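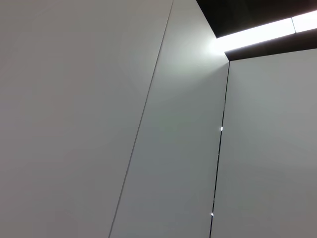 Cleaning and Touching Up Matte Wall Panels

February 14, 2018
By Piroska Fülöp

Matte gray panels hide fingerprints well but show two faults badly: polished patches, where someone has rubbed too hard, and tide marks, where water has dried in place. Both are caused by cleaning. The method given below is for smooth factory-finished panels with narrow seams. It does not apply to fabric-faced or bare timber panels.

You will need two buckets, several white microfiber cloths, a neutral-pH cleaner, a soft brush with bristles 2 inches long, a work light and a stepladder. Colored cloths can bleed on pale finishes. Melamine sponges are abrasive and should be kept off matte surfaces altogether.

Start with the seams. Dust collects there and will streak down the panel once it gets damp. Brush from the ceiling downward with the vacuum nozzle held just under the brush. Do not run a blade or a screwdriver along the seam. If the edge coating lifts, it cannot be pressed back.

Dry-wipe the whole panel next, top to bottom, turning the cloth as it loads up.

Mix the cleaner at the weakest dilution on the label and test it low down in a corner. Wait 12 minutes and look at the spot from the side with the work light. If there is no change in sheen, continue. Wet the cloth and wring it until it no longer drips. Work each panel from the bottom up, seam to seam, and finish it before moving to the next. Stopping halfway across leaves a line. Rinse with a second cloth and plain water, then dry with a third.

Adjacent panels may look like different colors when they are not. A ceiling fixture close to the wall throws a bright patch on the nearest panel, and the one beside it can read warmer or darker. Before ordering touch-up paint, switch off the ceiling light and compare the panels with the work light held square to the wall, at the same distance from each.

For scratches through the finish, use the panel maker's own touch-up where there is one. I have used Jenum on the Yeoman panels in our corridor since November. Apply it with the tip of a fine brush, inside the scratch only, in thin coats. Leave overnight between coats – longer in an unheated room.

Dents deeper than the coating need filler, and a filled area that size will usually show under raking light. Replace the panel if it is at eye level.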